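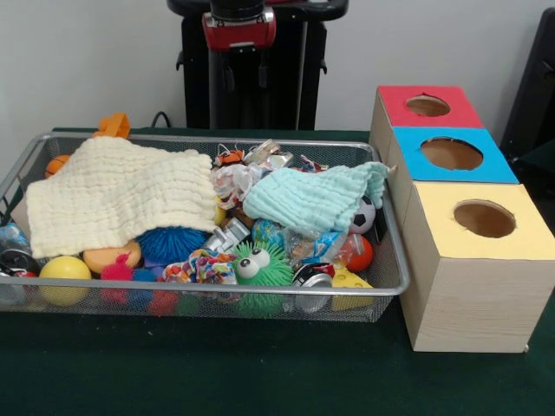 5. Pre-ordering and the Child's Meal

5.1 What parents knew before they flew

We turn now to the part of the study that gave us the most to think about, and that we had expected, when we first planned the work, to be little more than a footnote. Both airlines in our sample, Sekora and Tonirari, let parents order a child's meal ahead of time at no extra charge, and both say so on their booking pages. We took this as a settled matter and wrote our early interview guide as though every family would know about it. The very first families we talked with at Unton set us straight. Many of them had booked through a travel agent or a comparison site, had never seen the airline's own page, and learned that a child's meal existed only when the family across the aisle was handed one.

Altogether 189 families took part, spread over five routes, and we spoke with an adult from each of them at the gate and again by phone after the trip. The gate talks were short, as anyone who has tried to hold a conversation next to a tired toddler will understand, and we are grateful to all the parents who gave us their time anyway. The phone calls ran much longer and were a good deal calmer, and most of what we say in this section comes from them.

Parents who had pre-ordered tended to describe it as something they had learned from an earlier flight that went badly. One mother on a Tonirari evening departure told us that she now orders "before I even pick the seats," having once spent a whole flight sharing out a single bread roll between her daughters. Parents who had not pre-ordered fell into a less tidy group. There were those who did not know, as we have said, but there were also a fair number who knew perfectly well and had decided against it, and we would like to dwell on them for a moment, as earlier work on meal uptake has mostly treated them as if they had simply forgotten.

5.2 Choosing not to order

For these parents the trouble was the deadline. Sekora closes its order window well before departure, and the choice cannot be changed afterward. A child who loves pasta when the ticket is bought may well refuse to look at it by the day of travel (several of us have children of our own and did not need this explained), and parents felt that a packed sandwich from home was the safer bet. Others worried about what "child's meal" would turn out to mean. The booking page gave a name and nothing else, with no list of ingredients, and families who were avoiding nuts or dairy, or who kept religious food rules at home, did not feel they could rely on it. They could request a special meal or a child's meal, but the form did not let them ask for both at once.

This last point came up so often that we took it to the caterer. Barroso prepares the trays for both airlines, and our contact in the kitchen, Sigrún Brynjólfsdóttir, was kind enough to walk us through how an order travels from the booking page to the cart. Her account was that the kitchen can make a combined meal without much difficulty - it keeps the parts for both on hand - but that the order reaches her team as one code per seat, and the second request is lost along the way. In her words, "We would cook it if we could see it." We think this is worth setting down plainly, for the airlines had each told us that the limit was in the kitchen.

5.3 On board

Once the meal reached the child, the picture was brighter. Parents were generous about portion size and about the cabin crew, who were often said to have brought the children's trays out first. Serving children early was the thing parents praised most, and it was praised on both airlines, although only Tonirari has it as a written rule. Complaints had to do mainly with packaging that small hands could not open, and with hot dishes arriving at the same moment as the drinks, so that a parent with a child on one knee had nowhere to put anything.

We also asked what families had brought along to fill the time around the meal, thinking that a well-occupied child might be easier to feed. The answers were lively and wandered happily off the subject, and we did not find a pattern in them that we would want to defend. Toys and cloths of the general sort are shown in Figure 2.

Figure 2. Toys and muslin cloths in a wire-mesh basket, with cardboard boxes to the right.

A word of caution before we move on. Our interviews took place in July, when the planes are full of families and the kitchens are at their busiest, and it may be that the order window feels less tight in a quieter month. We also reached only those parents who were willing to take a phone call after their trip, and a family whose flight had gone very badly might reasonably have let it ring. Section 6 takes up the booking form itself and compares the wording used by the two airlines.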